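Grekwood Heritage Claims Register
Site inspection checklist with reviewer's comments
Site: former municipal archive, Flornitz
Inspected by: Lempi Heinonen, Santeri Ahonen
Comments: Nelli Sjöberg
Date: 24 December 2024

1. Access route declared clear of mines and unexploded shells
Marked: YES
Comment: Declared by whom? The certificate attached covers the road as far as the bridge. The archive is past the bridge. I'd change this to PARTIAL until the ministry sends the second sheet, which it has been promising since May.

2. Outer walls stable enough to enter
Marked: YES, ground floor only
Comment: Fine. Please say which stairs were taped off.

3. Roof damage recorded
Marked: YES
Comment: The report says "shelling." The roof was already leaking before the war, according to the town's own repair request. Some of this is neglect, and the other side's lawyers will have read the same request.

4. Cause of damage given for each room
Marked: YES
Comment: Every room has the same cause in the same words. I don't believe it. Redo room by room, and write "unknown" where it is unknown.

5. Missing items checked against a prewar list
Marked: YES, 817 items
Comment: Which list? The government quotes one number and the town museum quotes another. Jarmo Oksanen asked for the original ledger and got a typed copy with no signature – not good enough for a court filing.

6. Repair estimate from an independent firm
Marked: YES (Tikkanen)
Comment: Tikkanen also wants the rebuilding contract. Get a second estimate or leave the figure out.

7. Witness statements taken
Marked: 2
Comment: Both from town employees, both taken with an official in the room. Speak to the families who lived on the back lane, including those now across the border.

8. Distance to nearest military position
Marked: 225 meters
Comment: Paced or measured? It matters, as the defense will argue the building was next to a target.

9. Photographs dated and numbered
Marked: NO
Comment: At least this one is straight. Nearly 60 have no number at all.

10. Copy sent to the other party
Marked: NOT APPLICABLE
Comment: It does apply. Hélène Pelletier has raised this twice with the Rilto office and has had no written answer.

Result: not ready to support a claim. Items 1, 4, 5 and 7 go back to the inspectors. I won't sign before then – whatever the press office has already announced.
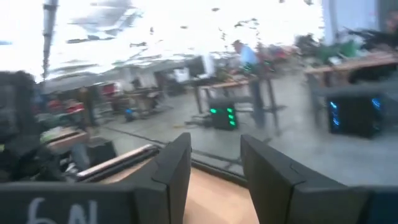
Light tan wooden tabletop; the marking "6N" on a dark panel at lower left.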